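Crianças que têm muitas casas: o que é crescer entre culturas?

Para leitores dos 8 aos 12 anos
Texto de Ognjen Spahić

Quando alguém te pergunta "de onde és?", talvez respondas muito depressa. Dizes o nome da tua cidade e a conversa continua. Mas existem crianças que param um pouco antes de responder. Elas nasceram num país, os pais vieram de outros dois e a escola fica num quarto. Para estas crianças a pergunta é curta e a resposta é comprida.

Neste texto vou explicar como é essa vida. Eu próprio cresci assim e o português é a minha língua número quatro, por isso peço paciência se alguma frase sair um pouco torta.

Um nome comprido

Os adultos que estudam este assunto usam a expressão "crianças de terceira cultura". A primeira cultura é a dos pais, ou do país de onde a família veio. A segunda é a do lugar onde a criança vive agora. A terceira é uma mistura que a criança faz sozinha, com pedaços das duas.

Pensa numa sopa. Se juntas a cenoura da avó e o feijão do vizinho, no fim tens uma sopa nova, que não existia nem na casa da avó nem na casa do vizinho. A terceira cultura é parecida com essa sopa.

Por que é que as famílias mudam de país?

Há muitos motivos. O pai ou a mãe pode encontrar um trabalho longe. Às vezes a família procura uma escola melhor, ou quer viver perto dos tios. Outras famílias têm de sair porque no seu país há guerra, e essa mudança é muito mais difícil, porque não houve tempo para escolher nem para se despedir.

A minha amiga de infância mudou de casa 2 vezes no mesmo inverno. Ela guardava os lápis sempre na mochila, mesmo ao domingo, para o caso de ser preciso partir outra vez.

Falar várias línguas

Muitas destas crianças falam uma língua à mesa e outra no recreio. O cérebro consegue fazer isto muito bem, mas de vez em quando as palavras trocam de lugar. O Haris Hoxha, que foi meu colega de carteira, sabia dizer "colher" em três línguas e esquecia-se das três quando tinha fome. Misturar palavras é normal e não significa que a criança fala mal.

Se tens na turma um colega que está a aprender português, podes falar com calma e usar frases simples. Não precisas de gritar! Ele ouve bem, só lhe faltam ainda algumas palavras. E podes pedir-lhe que te ensine a dizer "bom dia" na língua dele. Quase toda a gente fica contente com este pedido.

O que são as saudades?

Em português há esta palavra bonita, que eu demorei muito a aprender a usar. Saudades são aquilo que sentimos quando uma pessoa ou um lugar nos faz falta. Pode-se ter saudades de coisas grandes, como uma montanha, e de coisas pequenas, como o cheiro da escada do prédio antigo.

Quem muda de país tem às vezes saudades de um lugar e, ao mesmo tempo, gosta muito do lugar novo. As duas coisas cabem na mesma cabeça. Se isto acontece contigo, podes falar com um adulto de confiança, escrever uma carta ou telefonar a um amigo que ficou longe.

Os objetos e a mesa

Em muitas famílias a casa antiga continua a viver à mesa. Há um prato de festa, uma canção que se canta antes do bolo, uma maneira própria de servir o chá. Em certas casas come-se tudo de uma taça grande no meio, noutras cada pessoa tem a sua taça pequena. Nenhuma maneira é a errada – são costumes, e os costumes aprendem-se com os olhos e com perguntas educadas.
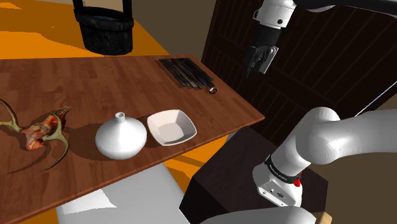 Uma taça branca e quadrada, sobre madeira castanho-avermelhada.
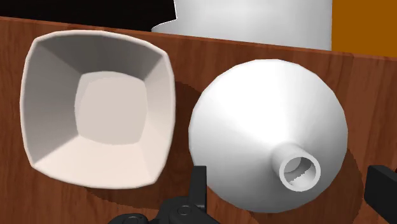 Se fores almoçar a casa de um amigo e não souberes como se come alguma coisa, espera um bocadinho e vê como fazem os outros. Também podes perguntar. Eu perguntei uma vez se devia comer a folha que vinha por cima do arroz, e a família toda riu-se comigo. (Não devia.)

Uma atividade para fazeres

Pega numa folha e desenha a tua casa no meio. À volta escreve os lugares que são importantes para a tua família: onde nasceram os teus avós, onde passas as férias, onde mora a prima de quem gostas mais. Liga cada lugar à casa com uma linha e, por cima da linha, escreve uma palavra ou uma comida que veio de lá.

Mesmo quem viveu sempre na mesma rua costuma encontrar algumas linhas. Depois mostra o desenho em casa e pergunta se falta algum lugar.

Palavras para guardar

Cultura: os costumes, as histórias, as comidas e as ideias que um grupo de pessoas partilha.
Migrar: mudar-se de um lugar para outro para lá viver.
Bilingue: pessoa que fala duas línguas.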